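**Bandas sonoras em que a música provisória acabou por ganhar**

**marta_vinil** escreveu:

Malta, ando há semanas às voltas com isto e preciso de desabafar. Comprei a banda sonora do *Tremano* em vinil (95 euros, não me julguem) e o tema do genérico final não está lá! Aquela canção lindíssima da Olga Carrasco, só voz e guitarra, que toca enquanto passam os nomes. No disco há uma versão orquestral do Kárason e mais nada. Alguém sabe o que se passou?

---

**bobine_larga** escreveu:

Sei um bocadinho. A canção da Olga era a música provisória da montagem. O Kárason foi contratado para escrever o tema a sério, escreveu, gravou com orquestra e tudo, e o realizador já estava tão agarrado à maquete que a deixou ficar. O contrato do disco é que já estava assinado com o Kárason, daí a confusão.

---

**zé do gira-discos** escreveu:

E ainda bem que ficou a da Olga, a do Kárason é um xarope. Quatro minutos de violinos a subir e a descer.

---

**marta_vinil** escreveu:

Xarope?? Eu até gosto, ouvi-a ontem duas vezes seguidas. Só não é a canção do filme, pronto.

---

**Agulha Torta** escreveu:

Discordo do bobine_larga numa coisa: não era maquete. A canção saiu antes do filme, num single da Bakari com tiragem de 600 exemplares. Tenho um, comprado numa feira em setembro, com a capa toda riscada a caneta. O lado B é um instrumental assinado pela Szu-yu Kwok, que também toca a guitarra no lado A.

---

**bobine_larga** escreveu:

Ok, single tudo bem, mas a gravação do filme é outra! Ouve a segunda estrofe, ela respira antes de "regressar" e no single entra logo. Para mim é um ensaio que alguém passou ao montador.

---

**Agulha Torta** escreveu:

Fui ouvir os dois com auscultadores. Respira nos dois, pá. No single está é mais baixo, a prensagem é fraquinha.

---

**zé do gira-discos** escreveu:

Vocês são doentes (digo isto com carinho). Marta, a Tradlow fez uma reedição em CD com a canção como faixa extra, foram 3.000 cópias e ainda aparecem por aí baratas. O single é que já vi a 200 euros, e nem pensar.

---

**marta_vinil** escreveu:

Obrigada, zé, não fazia ideia do CD! Vou já à procura. E se o Agulha Torta um dia quiser vender o single riscado, eu fico com ele, com caneta e tudo 😄

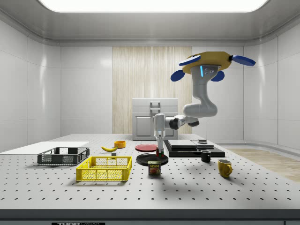 Ah, e se alguém tiver as letras do livrinho da Tradlow, mandem-me por mensagem privada, que há um verso na terceira estrofe que nunca consegui perceber.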